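Three days of ceramics and one very heavy bag

15 July 2023

I'm writing this on the train home with my shoes off under the seat, which should tell you how much walking went on. I've wanted to go to the Drasska ceramics weekend for years and it has always clashed with something (a wedding, a broken boiler, the other wedding), so when I saw the dates back in February I booked the room before I'd even asked for the time off.

If you don't know it, Drasska is a small river town with an old tile works at one end and a very good bakery at the other, and for one long weekend every summer the pots take over everything in between. The tile works went up in 1849 and the drying lofts are still there, all slatted walls and low beams. I hit my head on the first morning. The main show is up in those lofts and it's called Fumen, and it's all about smoke firing. I went in thinking I knew what that meant, having once burned a perfectly good bowl in a dustbin full of sawdust, and came out feeling like I'd learned to read.

There are 227 pieces in it. I know that because every one has a little numbered tag and I'm the sort of person who looks for the last number. They're set out by how much smoke they've had, so you start with nearly white porcelain that only has a bit of grey on the lip, like breath on a window, and you end up in the far loft with big coiled jars so black you can't tell where the curve turns. No spotlights, just the light through the slats. Around four in the afternoon the stripes slide right across the floor and up the jars and everybody goes quiet. I went back the next day at the same time to see it again.

My favourite thing was tiny, though. A set of six cups, all thrown from the same bucket of clay and fired in the same pit, and no two the same colour. One had a pink flash down the side, one was a flat toad brown, one looked like the inside of a mussel shell. The label said the maker had packed seaweed round them. I now want to drive to the coast and fill the boot with seaweed, and I'd like it noted that I live nowhere near the coast. 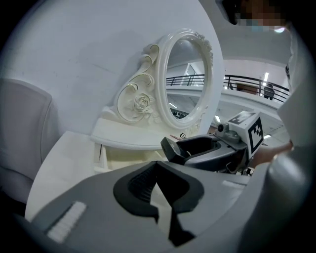 Grey and black grippers, with a wide pair of open fingers in the middle.

The second big stop was the Favberg rooms, across the bridge. Favberg is a porcelain studio that makes dinner plates you could never afford to drop, and I'll admit I went in with my arms folded. It's all rather hushed. But upstairs they'd put out the failures! Shelves of them: plates that had slumped, a teapot with its spout melted flat against its belly, a stack of saucers fused into one solid lump. They'd been lit and labelled exactly like the good ones. I spent far longer up there than I did with the good plates downstairs, and so did everyone else judging by the queue on the stairs.

I do have a grumble and it's the map. The venues are numbered in the order they signed up, so you finish at one and find the next is back the way you came, over the bridge, past the bakery (fine, not all bad). By the second day I'd given up and was just following people with bubble wrap under their arms. That's how I found the Fahmy yard, which I'd have missed otherwise as it's down an alley behind a bike shop.

Fahmy is a slipware pottery, big generous dishes in honey and dark brown with trailed lines that wobble in a way I could look at all day. They had a long table out in the yard and were serving lentils from the pots, so you could see the glaze appear as you ate. Such a good way to sell a dish. I bought 2. I'd promised myself I'd buy nothing over the size of an egg cup, and these are the size of a steering wheel, and they are currently wrapped in my pyjamas, my towel and both jumpers, with the bag wedged between my knees.

A few bits for anyone thinking of next year. Get the weekend ticket, it works out cheaper from your third venue on. Do the lofts late in the day. Wear something you don't mind getting clay dust on, especially if you sit on the benches at the tile works, which I did, in navy trousers. The bakery shuts at two and doesn't mess about. And if you're staying over, ask for a room on the river side, the church bells on the other side are very keen.

Next stop is mine, so I'd better find my shoes. I'll put up some pictures of the dishes once they're unpacked and I've worked out where on earth they're going to live.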